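The Tan Shirt

My aunt left me the apartment on Acuña, 14 steps up from the street, and everything in it that she hadn't already given away. Which was less than you'd think! She'd been handing things out for a year. The neighbors had her good pans. The woman at the bakery had her radio, and played it at me every time I went in, with this look on her face like I might ask for it back.

What I got was the closet.

I put it off until April. Then Rocío Garrido from downstairs knocked at eight in the morning with a roll of trash bags under her arm and said the parish sale was taking clothes until noon, and was I going to be a baby about it or was I going to fold?

So we folded. Well, Rocío folded and I made piles on the bed and then moved the piles, and then moved them back (I'm a terrible folder, I get to the sleeves and lose my nerve). Coats went fast. Skirts went fast. There was a bag of scarves that still smelled like the inside of her purse, mint and pencil shavings, and I had to go stand in the kitchen for a bit with the faucet running.

When I came back Rocío had pulled a big beige shirt out from the very end of the rod and tossed it across the bedspread.

"Whose is this?" she said.

"Hers, I guess."

"Your aunt was the size of a broom. Whose is this?"

I picked up a corner and put it down again. It was a good shirt, smooth, the kind of thing that doesn't wrinkle so much as sulk. It had landed with one corner up by the green triangles and a fold hanging toward the edge of the bed, and I kept tugging at it, trying to get the front to lie flat so I could see what I was dealing with.

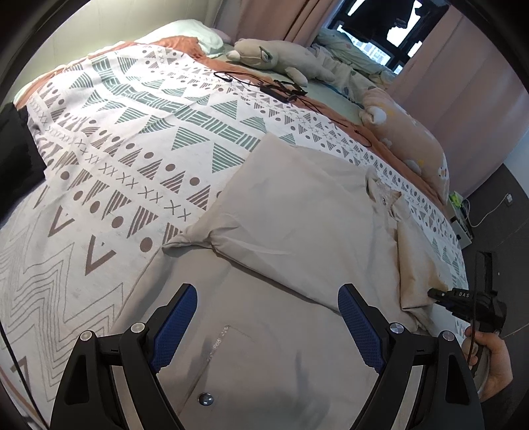
"It snaps," I said. "She hated snaps. She said they were for babies and cowboys."

"So, a cowboy," said Rocío, and went back to the sweaters.

I knew one person it could be. Wafula Makori used to drive the ferry bus out to Jotirano, the number 216, and my aunt rode it to work for most of my childhood. She talked about him the way you'd talk about the weather, meaning every single day. Wafula says it'll rain. Wafula says the plums are in. I'd met him once, when I was small enough to be lifted over the turnstile, and what I remember is that his sleeve was tan and it scratched my chin. Or it didn't scratch. I'd been telling it as scratchy for so long that I couldn't say anymore.

I put my face in the collar. Rocío politely looked at the ceiling.

It smelled like closet.

"He's still around, you know," she said after a minute. "He's over on Skollum, number 238, the building with the awful door. He came to the funeral. He stood at the back by the umbrellas."

"Why didn't you tell me?"

"You were busy shaking hands."

By noon we'd dragged nine bags down to the sale, and the shirt wasn't in any of them. I folded it myself, badly, did it again on the kitchen table, and ended up with something closer to a pillow. Then I put it in a bread bag, the only clean bag left, and walked over to Skollum with it under my arm.

The door really is awful. Somebody painted it orange and then thought better of it halfway down. I rang, and waited, and listened to a chair scrape somewhere above me and slow feet on the stairs, and I practiced saying who I was.

He opened it and looked at the bread bag first.

"She said she'd lost that," he said.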